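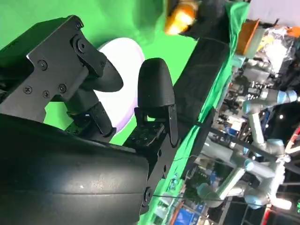

Writing the Match Report
Handout 4 — Getting from the final whistle to a finished page

Hello again, everyone. Those of you who came along to the Mostside game with me in April will remember how quiet the walk back to the bus was, and I suspect it was because each of you had a notebook full of scribbles and no idea what to do with them. These notes are meant to help with that. They go a bit further than what we covered in class, so please don't worry if some of it is new.

Before kick-off

A good deal of the report can be written before anybody has touched the ball. Get to the ground early, find the team sheet, and check the spelling of every name on it, including the ones you are sure you know. I once left the accent off Bermúdez for an entire season, and Montserrat's mother wrote me a very kind letter that I have never quite got over. Check the shirt numbers against the players when they come out to warm up, too — the sheet was typed by someone in a hurry and number 9 is not always wearing number 9.

Then write yourself a few lines of background. How have both sides been playing? Who is back from injury? When did they last meet? You may use none of it, but if the game turns out to be a dull one you will be very glad it's there.

During the match

Everybody finds their own way of taking notes and I wouldn't dream of forcing mine on you. For what it's worth, I rule a line down the page and keep the time on the left and what happened on the right, in the shortest words I can manage. "23 Gündoğdu hdr, over, from Pichler cnr" is plenty. Put a star beside anything you think might matter later. By the end you will have starred too much, and that's fine.

Do look up, though! The commonest trouble I see in first reports is that the writer was busy noting a throw-in while the goal went in at the other end. If you miss something, ask the person next to you. Press benches are friendlier places than they look, and next time it will be their turn to ask.

Watch the benches as well as the ball. When Edeltraud Frei changed her back line at Hullberg with the score still level, it was the moment the whole afternoon turned, and only two of the reports you handed in mentioned it.

The opening paragraph

Your reader wants to know who won, what the score was, and what made this game different from last week's. Try to get all of that into your first two sentences. Here are two openings from our practice session, both based on the same notes:

"It was a cold and windy afternoon at Cader when the two teams came out on to the pitch in front of a good crowd."

"Jhun Cabanatuan scored twice in the last ten minutes as Cader came from behind to beat Robles 3-2 and keep their cup run alive."

The first is pleasant enough, and the wind may well deserve a line further down. But a reader who stops there has learned nothing about the football. The second could be cut off after one sentence and still do its job, and on a busy sports page that does happen.

The middle

You don't have to tell the game in order. Most of us start with the deciding moment, go back to the beginning, and work forward, skipping lightly over the stretches when very little went on. If nothing happened between the first goal and half-time, one short sentence will see you through it.

Go easy on the grand words. A shot can be hit, struck or driven; it needn't be unleashed. Goalkeepers can simply save things. And if you have called Wendelin Pichler "the winger" once and "Pichler" twice, there's no need to call him "the fleet-footed wide man" for the sake of a change — his name will do perfectly well a third time.

Quotes

Two good lines from a manager are worth more than a whole page of "the lads gave everything". Ask about something particular, such as a substitution or a chance missed, and you will usually get a particular answer. Write it down exactly, and if you aren't sure of a word, leave that part out of the quotation marks.

For next time

Please write up the Robles match from your own notes, 800 words, with 1000 as the absolute limit. Then write it again in 40 words, as though for the results column. Do the long one first. Bring both on paper, double spaced, with your notebook pages clipped behind them, and leave a wide margin as my handwriting is large.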